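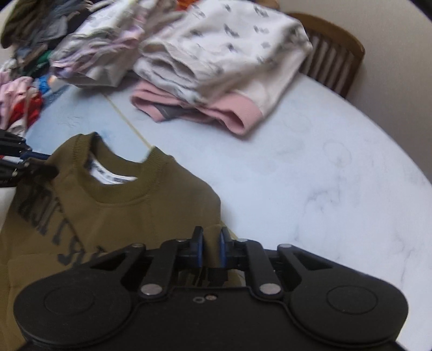
Former Goossens works on Bineck Street to be kept and turned into homes

2022-06-04

The front range of the former Goossens works on Bineck Street will be kept and converted into flats under revised plans submitted by the housing developer Skollia. The earlier scheme would have cleared the whole site.

The brick building facing the street has stood empty for several years. It has three storeys, a carriage arch at the northern end and a row of tall windows on the first floor, most of them boarded up at present. The single-storey sheds behind it, which were added later and have lost much of their roofing, will be taken down and replaced by new housing round a shared yard.

In all the plans provide 117 homes, a mix of flats and terraced houses. The carriage arch will be reopened as a route for people on foot and on bicycles, linking Bineck Street with the riverside path. Cars will come in from the lane at the back.

Skollia's first application was withdrawn in November after a petition against demolition gathered 2,564 signatures. The company also received 294 written comments, many of them from people who had worked in the building or had family who did.

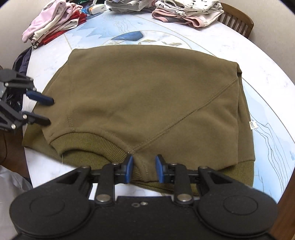
Sorin Tudose, project manager at Skollia, said: "The comments were clear that people wanted the street front to stay. We asked our architects to look again at whether the floors could carry flats, and the survey showed that they could with some strengthening. The sheds are a different case. They are in poor condition and the ground under them has to be dealt with before anything can be built."

The architects, Trarkico, propose to repair the brickwork using bricks saved from the sheds where they match. The painted lettering on the north gable will be left as it is and will not be repainted. New windows will follow the pattern of the old ones. The later shopfront to the left of the arch will be removed and the wall made good.

Inside, the main stair is to be kept. The goods hoist cannot be reused, but its wheel and housing will be put on show in the entrance hall, along with a plan of the works as it was laid out when production ended. 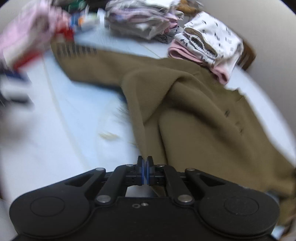

A photographic record of the whole site will be made before work starts, including the sheds, the boiler house and the yard surface. Copies will be given to the local library. Anyone who has their own photographs of the works, inside or out, is invited to lend them for copying. Pictures of the Bineck Street side before the shopfront was put in would be especially useful, as few have been found so far.

The revised drawings can be seen at the library during normal opening hours. Paper comment forms are available at the desk. Comments sent in on the withdrawn application will not be carried over, so residents who wrote last time will need to write again if they want their views to be considered.

If permission is granted, the sheds will be cleared first. The front building will be scaffolded after that, and the footway on the works side of Bineck Street will be closed between the arch and the corner while the roof is repaired.

ENDS

Notes to editors

Skollia is a housing developer and owns the Goossens site. Trarkico is the architect for the conversion and the new housing.

Sorin Tudose is available for interview. Requests to visit the site should be made in advance through the Skollia press office.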